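4. Episoden in der Simulation aufnehmen

So, jetzt wird gesammelt! Ich gehe davon aus, dass Wavden bei dir läuft und der Arm auf den Controller reagiert.

1. Szene „Matar" laden und kurz warten, bis sich die Objekte nicht mehr bewegen.
2. Greifer ganz öffnen. Ich starte jede Episode so, sonst lernt das Modell zwei verschiedene Anfänge.
3. Aufgabentext eintippen, zum Beispiel „Nimm den Pfirsich neben der Dose" (bitte kurz und immer gleich geschrieben).
4. Aufnahme starten und zügig, aber ruhig fahren.

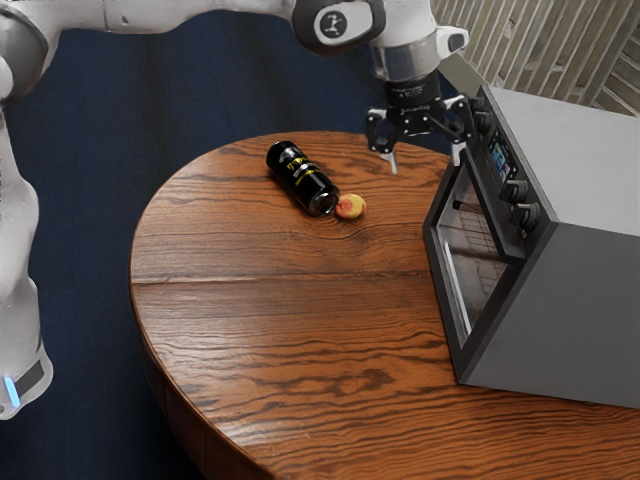 Wie viele Episoden brauche ich pro Aufgabe?
Mit 200 kommst du bei einfachen Greifaufgaben gut hin, für alles mit der Ofentür nehme ich 800.

5. Mit der Stopptaste beenden und die Episode gleich bewerten. Verhaspelte Fahrten werfe ich weg, auch wenn es wehtut.
6. Nach jeder Episode die Objekte neu verteilen lassen.

Hinweis: Liegen Pfirsich und Dose dicht beieinander, fahr den Pfirsich möglichst senkrecht an. Den Tipp habe ich von Marin Kadrić, und seitdem rollt mir die Dose viel seltener weg.

Achtung: Den Zufallswert 1827 bitte frei lassen, der gehört zum Testsatz!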